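Notebook, Grumwood local history workshop
6/3/24

Continuing with the Mowat box. Abrehet Gashaw took the account book home in April and has now returned it with her transcript, so today I could compare her reading with mine. We agree on most of the pages. Where we do not agree I write it down here, so that the next person does not start again from zero.

What we have: one account book with a leather spine, a bundle of letters tied with tape, and a loose inventory of the objects that were found under the floor of the old chapel at Pondmont. The inventory is the reason why I asked for the box. In the village they tell that a carpenter lifted the boards and found a prayer book, a silver cup and a child's shoe, and that the minister sent the prayer book away to be read by somebody who knew the language. I heard this story three times from three families, and each family has its own carpenter.

The account book

The carpenter in the account book is only "the joiner," without name. He was paid 15 shillings for "lifting and making good the floor under the east gallery." This fits well with the place in the story. The entry stands between a payment for candles and one for lime, and the ink is the same for all three, so I think they were written on one occasion, maybe at the end of the quarter. I would not use it to date the find to the day.

Abrehet reads the next line as "to the boy for carrying." I had read "to the bog for carting," and we both can defend it. The third letter has a tail, but this writer gives tails to everything. I looked at his other words with y and with g, and the tail of the g is closed in every case I could find. This one is open. I change my reading to hers.

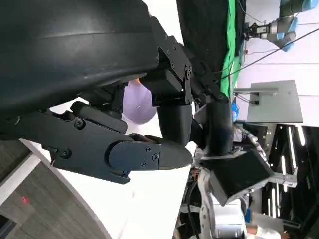 The inventory

One sheet, folded twice, written by a different hand than the account book. It names the cup and the shoe. For the book it says only "a small book, foreign, wanting its boards." Prayer is not mentioned. I had hoped very much for a word about the script, and there is none. "Foreign" could be Hebrew, as the families say, but also Dutch or Latin for a man who could not read them. Please nobody write "Hebrew prayer book" in the catalog until we have the letter.

On the back side is the number 425 in pencil. At first I took it for a sum of money, but it looks like the pencil numbers on the letters, so probably it was a shelf number from the time when the papers were at Nidevthorpe. Their old register should show it. I wrote to ask.

The letters

I have read 5 of them now. Four are about the roof and very long. The fifth is from the minister to his brother, and he says that he has "sent the little volume by the coach, and have as yet no answer." He does not say to whom. The brother must have known already, so there should be an earlier letter. It is not in the bundle. The tape is newer than the paper, and somebody has sorted them at a later time and not in the order of the dates.

Something for the talk: the printed parish history gives the cost of the chapel repairs as 3,000 pounds. In the account book I cannot come near to this figure, also when I add the roof. Abrehet believes a zero was added by the printer. I believe it too but I have no proof, so in the talk I will say only that the two sources do not agree.

To do

Ask Nidevthorpe again if there is no reply on the register.
Check the spelling of "gallery" in the transcript, page with the joiner. The writer has one l and we should keep it so.
Abrehet wants to try the families in Pondmont for the earlier letter. She will ask the one with the carpenter called Amos first.
New folder for the inventory. The present one is too small and the fold is starting to break at the corner.

Box back on the lower shelf, key in the usual place.

Carola Stöcker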